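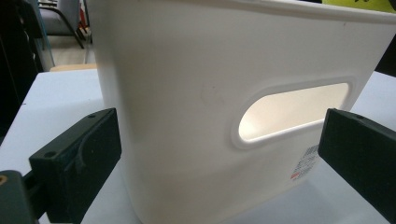 Jotitz hand-held gripper kit, trial unit
Pre-use inspection, Kastondale bench
Checked by: Octavio Salinas
Date: June 28, 2019

1. Finger pads flat, no chips or cracks. OK.
2. Screws in both fingers tight. One on the left finger took a quarter turn. Recheck after 60 cycles.
3. Jaws open and close without sticking. OK.
4. Cable run clear of the jaws and not pulling at the wrist. OK on the right unit. Left unit needs a clip.
5. Marker plate seated, pattern clean. OK.
6. Table stable, walkway clear of cables. Not passed. Tape down before the next session.
7. Bin free of sharp edges at the handle cutouts. OK.

Comment on item 4: the supplier's sheet asks for slack at the wrist but gives no length. We used 12 inches and had no snags during pick and place with the soft object.

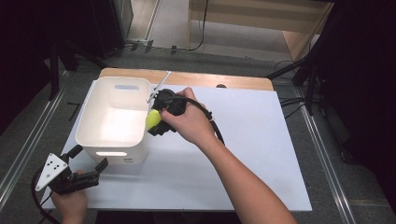 Apolline Moulin: I would not sign off item 4 on one object. Run it again with something heavier, and have the operator reach all the way into the bin. My wrist was sore after 3 sets, so please add a line for rest breaks.

Rest breaks added as item 8. Heavier object still to be picked. Purchase on hold until items 4 and 6 are closed.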